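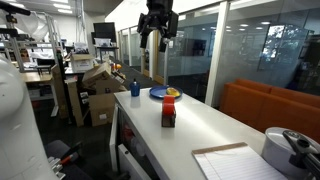 Sixteen Addresses and One Good Lamp

The woman I came to see in Bitdale has moved 16 times as an adult, and she would like it known that only two of those were her fault. She asked me to leave her name out, mostly on account of a former landlord. I agreed before I had heard about the landlord, and I now think she was being generous to him.

We talked for most of an afternoon in her current apartment, number 203, where she has lived for four years. That's a personal record. "I keep getting itchy around November," she said. "Then I remember the sofa and it passes."

The sofa came in through the window. It can go out the same way, but this would require the same three men and the same mood.

I had expected to hear about the romance of starting over, and I had a question ready on the subject. She let me read the whole thing out before answering. "You don't start over. You have the same can opener," she said. "You bring your own bad habits in a box marked MISC and you're eating cereal over the sink by Tuesday."

Her first move was out of her parents' house and into a room above a dry cleaner in Kirkisico, with two suitcases and a lamp. The move took 20 minutes, most of it spent on parking. She says it ruined her for all the others, because she came away believing that moving was easy and that people who complained about it were weak. The second one took nine hours in sleet. A dresser was left on a curb, and she still thinks about the dresser.

The longest was 3000 miles, for a job that closed its office five months after she got there. She had hired a company called Wulora on the strength of its rates. The truck arrived eleven days late with all of her belongings and one very nice rocking chair belonging to some other family. She called the company repeatedly about it. "They told me to hang on to it," she said. "So I've been hanging on to it."

Does she sit in it? She does not. It's uncomfortable, and she would feel like a guest.

Over the years she has developed rules, and she gave them to me with the weariness of somebody whose friends have all ignored them. Pack the books in small boxes. Never accept help from anyone you're dating for less than a year. Label boxes by the room they're going to, since the room they came from is history. Buy the expensive tape. Keep out one plate, one towel and the thing that opens the wine, and carry them in your own car, on your lap if need be. 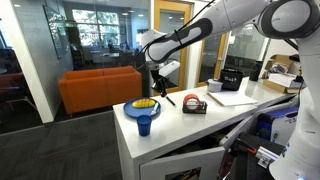
Her older sister, reached by phone that evening, takes a different view of the rules and said that they were hers to begin with, every one except the part about dating. She also said that the number of moves is closer to 18 if you include the summer with the houseboat, and that she personally carried the books on most of them, in large boxes.

I passed this along. There was a pause. "The houseboat was a vacation," my subject said, "and she carried one box."

The landlord came up around the second pot of coffee. He owned the house at 1611 Cuypers, where she rented the top floor for a little under two years, and he had a habit of coming by to check on the gutters. The gutters were outside. He checked them from her living room. When she finally gave notice he asked for a list of what she liked about the place, to help him find the next tenant, and then kept a third of her deposit for nail holes. She had hung one picture. "It was a heavy picture," she said, in the interest of fairness.

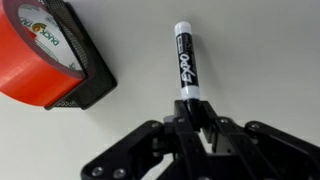 What she misses about Cuypers is the light, which came in over the stairs in the late afternoon and made the whole top floor look as if somebody with money lived there. She has never had it since. Bitdale faces north, or her side of it does, and she has compensated with lamps, including the one from Kirkisico, rewired twice and on its fourth shade. Of everything she owned at 22, it's the only piece left.

I asked what had happened to the rest. She started going through it by address and I lost track somewhere around the sixth. Things were sold, lent, left for the next person, claimed by a roommate. A set of mixing bowls went in a breakup. An entire winter coat is unaccounted for. She doesn't seem to grieve any of it apart from the dresser, which had glass knobs, and which she described to me again at the door while I was putting my coat on – cherry, four drawers, the bottom one stuck a little in summer. If you picked it up off a curb in Kirkisico, in sleet, she'd like to know whether you ever fixed the drawer.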